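Two arms and a kettle

I have been meaning to write about work for ages, and every time I sit down to it the dog wants out or the phone goes, so forgive me if this wanders a bit.

We are a small firm, 35 of us on the Graltholm site, and what we do is put together fiddly orders of bottles, jars and little pots for shops that want them arranged just so. I have been on the packing side for 10 years. My hands know the job better than my head does (ask me which way a lid turns and I have to mime it!). So when we were told in September that a two-armed robot from Gornent would be taking over some of the picking, you can imagine the mood in the canteen.

What I hadn't expected was how much of the early work would happen on a computer. Before anything gets tried on the floor it is tried in a simulated room, built in a program called Dedix, and four of us from packing were asked to sit in on Wednesday mornings and say what looked daft. The layouts are jumbled on purpose, all tilts and odd furniture, so the robot doesn't get too used to one tidy bench.
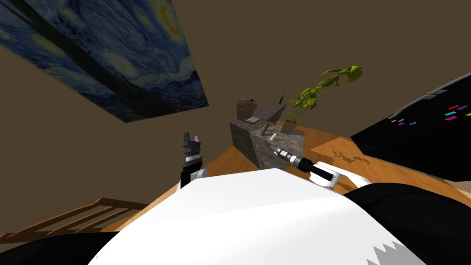 One of our simulated rooms in Dedix, with the stone block, the bottles and a bit of Van Gogh.

I have grown oddly fond of these rooms. My first useful remark was about the little blue bottle with the orange cap, which sits right at the front of the block. Anybody who has packed for a week would move that one before reaching for the lidded pot, and I said so, rather loudly, and the young engineer wrote it down. I went home feeling ten feet tall.

It hasn't all been lovely, mind. Two people from the late shift have been moved over to checking, and one of them misses the chatter of the old line very much. Checking is quieter, you sit more, and your back is grateful while the rest of you gets bored by three o'clock. The pay is the same, which we did have to ask about more than once. And I do worry for the youngsters coming in, who may never get the knack in their fingers that I got from doing it badly for months on end.

Still, I'm learning things at my age that I never thought I would, and I like being asked. Next week they want us to talk about how we handle plants, leaves and all, and I have rather a lot to say on that subject, so I had better go and make some notes before tea.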